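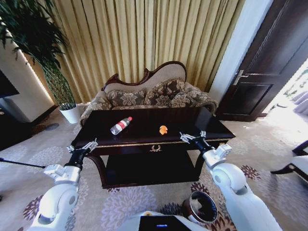

*Coffee table with a water bottle on its side.*

Hi Mei,

Quick one on the Mendo shell migration, as of August 9, 2024. We've moved 31 of the 44 old cron scripts over to systemd timers, and the logs are so much easier to read now (journalctl has become my best friend!). Defne rewrote the backup wrapper so it quits on the first error — the old one just kept going and mailed everyone a cheery "done."

The slow part is quoting. Six scripts break on file names with spaces, and Rokeya is working through them with shellcheck, which gave us 277 warnings on the first pass in June. Most were harmless, but a couple in the Kirkegaard sync job were pretty scary, so I've paused that one until she's happy with it.

Money is fine, no changes there. I'd still like to get Tharushi a second test box before we touch the login scripts — could you let me know if that's OK under the current grant? I'll send the updated script list once the Kirkegaard job is running again.

Uzma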